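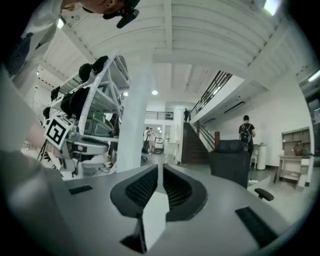 The Salt Road Ledger (paperback)
by Gergely Gál
Zoria Books
224 pages, paperback with flaps
In stock

I've read this one twice now, once in proof and once on my own sofa with the phone off, and I'm still finding new things to bother people about at the counter. So if you've come to this page wondering whether to buy it, I'm not going to be much use as a neutral party. Sorry!

It's a fantasy novel, set in a country called Claltska that has mountains on three sides and a toll road down the middle. No dragons, no chosen one, and only one sword that matters (it belongs to somebody's aunt). The magic is all bookkeeping. If a debt is written down in the right ink, in the right hand, it binds the person who owes it, and it keeps binding their children until somebody pays it off. Everyone in Claltska is born owing something. Most families don't even know what.

Skikus is a junior clerk in a toll house, nineteen years old, good at sums and terrible at lying. In the first chapter she's handed a water-stained ledger to copy out clean, and on line 3173 she finds her own name, in handwriting older than she is. I won't say what she owes. It takes her most of the book to find out, and when she does I had to put it down and go make tea.

What I love is how small it stays. There's a war going on, sort of, two valleys over, and you hear it the way you'd hear it if you worked in an office: deliveries are late, the price of lamp oil goes up, a man who used to come in every week stops coming. Gál never walks us up to the battlefield. We stay with Skikus and her horrible boss and the boy who brings the mail, and by the time the war does reach the toll house I cared so much about that building (the stairs! the stove that has to be kicked!) that I was reading with one hand over my mouth.

The boss deserves a paragraph. Mac an tSaoi is the senior clerk, fussy and vain and always eating something out of his sleeve, and for the first 82 pages I thought he was the comic relief. Then there's the scene with the two keys. If you've read it, come and talk to me about the two keys, please. I have a theory about what he knew at the start and one of our regulars thinks I'm completely wrong.

Now, fair warning. It's slow to get going. The opening chapter has a long bit on how tolls are worked out for mules versus carts, and I know at least one customer who gave up there. Push through it, the mule business comes back. There's also a map at the front that isn't very helpful, because two of the towns have been renamed by the time the story starts and the map uses the old names. I'm fairly sure it's on purpose. I still kept flipping back to it and grumbling.

And it ends quickly. I wanted another chapter with the aunt. Maybe you won't mind.

If you want something to place it next to: it's for people who like their fantasy with weather and paperwork in it, and don't need a big battle every 50 pages. I've sold it to a couple of mystery readers too, and they both came back for a second copy to give away. I wouldn't hand it to a kid under twelve or so. Nothing gory, but there's a death in the middle that's very quiet and very sad, and there's some swearing (mostly the aunt).

About this edition

You get the full novel plus a short story at the back, "The Ferryman's Receipt," which takes place in Claltska a long time before Skikus is born. Read it last. It spoils one of the ledger entries if you go there first, and I say that as a person who went there first.

The cover is a matte cream with the title in dark blue, and it does pick up fingerprints, so if you're giving it as a present ask me to leave it in the wrap. The type is a decent size. My mother read it without her good glasses and my mother complains about everything.

There was a signed hardcover too, a run of 200, and we had a small stack of them. Those are gone. I get asked a lot, so to save you an email: I don't have one hidden in the back, and I'm not selling mine.

Is it part of a series?

Yes and no. The story finishes, you won't be left hanging off a cliff. But a second Claltska book is planned for June, with the mail boy grown up and in charge of something he shouldn't be in charge of. I'll put up a page for it as soon as Zoria gives me a cover to show you. If you'd like me to hold a copy, put a note in the comments box when you check out and I'll add you to the list by the register.

Ordering

Paperbacks go out by regular mail in a cardboard sleeve. If you live close by, choose "pick up" and I'll keep it behind the counter with your name on it for two weeks, longer if you call. Gift wrap is free, brown paper and string, and I'll write a card if you tell me what to say.

Returns are fine if the book's in the shape it left in. If you just didn't like it, bring it in anyway and tell me why, I'd like to hear it. (I'll probably bring up the two keys.)

Page last updated 4 January 2021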